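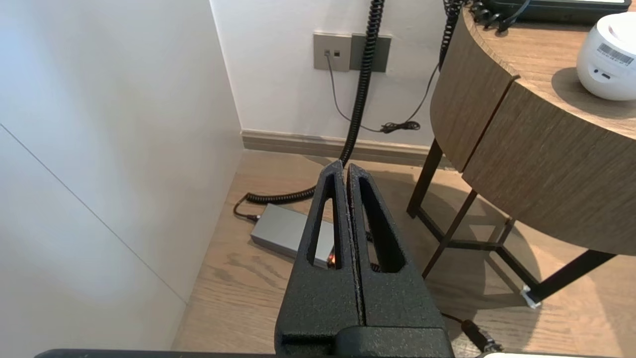
Figure 6. Gripper closed, near the coiled cables.

6.3 After a snagged cable or dropped object

Caution: Do not pull the arm by hand while the motors have power. Press the stop button first.

1. Press stop. Wait until the Kavberg controller shows code 146.
2. Check that no cable lies between the fingers or around the wrist.
3. Look at both sides of the gripper. In a narrow gap between furniture, the finger can press on the fabric.

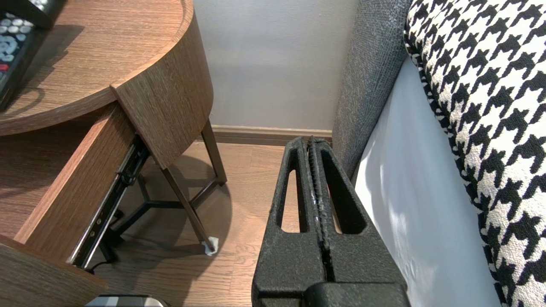

4. Close any open drawer before you move the arm. Set the speed to 14.
5. Open the fingers slowly over the table top. 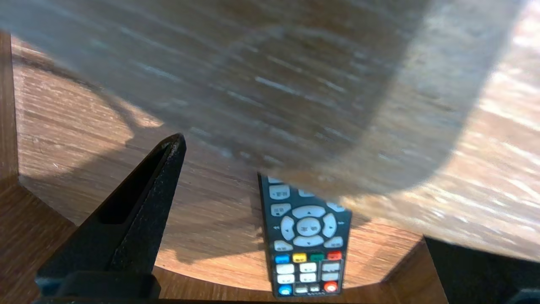
Reading time for this section: 2 min

If a remote control is on the floor, pick it up by hand. The arm must not reach for it under the table edge, as fault 285 may come back.

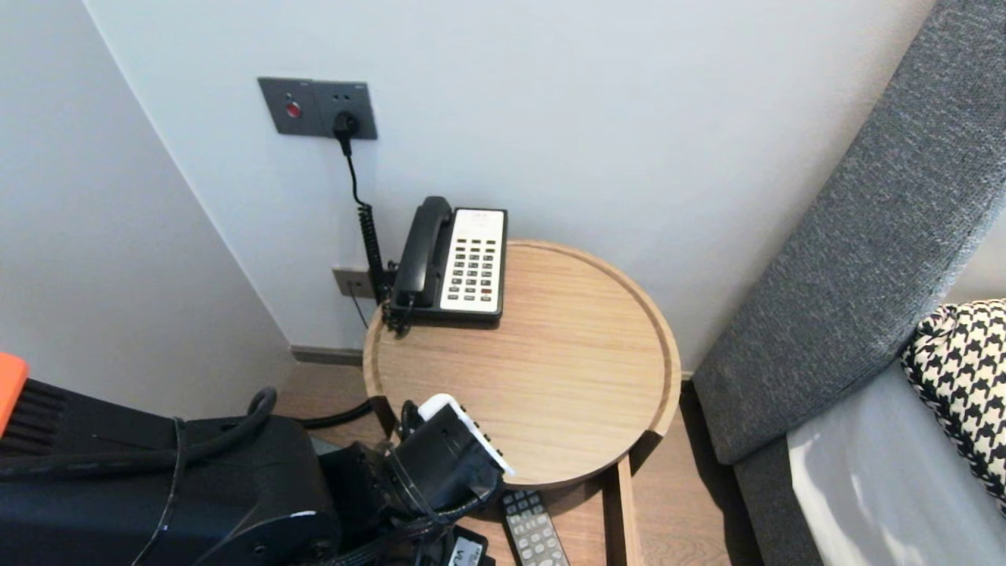
6.4 Reporting the fault

Send the log to Satish Sengar at Clakia. Write down the code and the colour of the status light.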